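Reviews > Lab Bench > Grippers & Teleop
June
By Margaux Hoarau

The Fimiver two-finger kit, after 300 demonstrations

I should say up front that I paid for this thing. Fimiver did not send it to me, Fimiver does not know I exist, and judging by the two support emails I wrote in the first week, Fimiver would like to keep it that way.

The kit is a parallel gripper with a pair of swappable fingers, a wrist camera bracket, a handheld leader you squeeze to make the real one squeeze, and a logging program called Carnholm that turns your squeezing into episodes a policy can learn from. You bring your own arm and your own camera. You also bring your own screwdriver, as the one in the box fits nothing in the box.

Setup took me an evening. Walter Ticona, who shares the arm with me and has opinions about cable routing, says it should have taken an hour, and he was kind enough to say it while I was on the floor looking for a screw. The bracket is the best part of the whole package. It goes on one way only, it stays put, and after 300 demonstrations the view in the last episode lines up with the view in the first. I've used brackets costing a lot more that sagged by lunchtime, and a sagging camera quietly ruins a dataset in a way you discover two weeks later, with feelings.

The leader is fine. The spring is stiff for the first few sessions and then it gives up a little, and so do you. Squeeze latency is low enough that I stopped thinking about it. What I never stopped thinking about was the trigger's dead zone, a stretch of travel at the start where you pull and nothing moves. My early episodes are full of me pulling, waiting, pulling harder and snapping the fingers shut like a crab with a grudge. The policy learned this beautifully. It now hesitates and then lunges, exactly like its mother. There is a dead zone setting in Carnholm, on a page called Comfort, where I found it at episode 102.
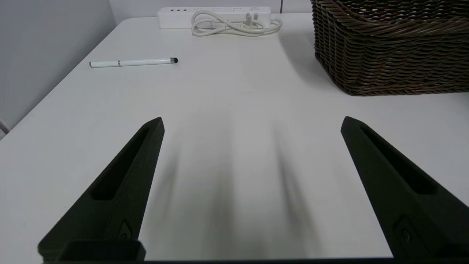 My task is tidying a desk, which is a generous name for picking up thin things and putting them somewhere else. Thin things are where cheap fingers go to be humbled, so I was curious about these. They taper to a proper point, which helps with getting down beside an object before closing on it. From the wrist camera both tips stay in view, so you can judge the approach from the picture alone, and the policy has the same chance you do. The white stylus on the white tabletop is my standard cruelty. There's a silver band near the middle of it and a black tip at one end, and the rest of it does its best to be table. I leave the power strip and its coiled cord at the back on purpose, plug and all. A model that has only met a bare desk will fall to pieces at the first charger, and I'd like mine to get its disappointments in early.

One thing to watch is the shadows. Dark fingers over a pale surface throw soft gray streaks, and under my lamp those streaks move whenever the gripper does. Katherine Restrepo looked through a batch of my episodes and suggested I shift the lamp between sessions so the model couldn't lean on them. I grumbled, did it, and got better grasps on the evening runs. I have not yet told her.

Now, Carnholm. It records, it plays back, it trims the dull bit at the start. You can mark an episode good or bad with one key, and you'll want to, given that 19 of mine were me sneezing, dropping things or answering the door. The bad key sits right beside the good key. There is no undo. I put a sticker on one of them and have been happier since. Export is slow but it does finish, and the timestamps for camera and gripper agreed in every file I checked, a sentence I've never been able to write about a product at this price.

The manual is 14 pages long, and several of them are the warranty. The section on choosing demonstrations says to "perform the task naturally." I have been trying to do that for a month. Try picking up a pen naturally while watching yourself do it through a camera on somebody else's wrist.

Would I buy it again? Yes, with a bit of sighing. If you collect a few dozen episodes a week and can live with the software, get it and fix the dead zone first. If your lab runs all day with several people taking turns, the leader's spring worries me, and I'd look at something sturdier.

Good: the bracket, the finger tips, the timestamps
Less good: the trigger out of the box, the two keys, the screwdriver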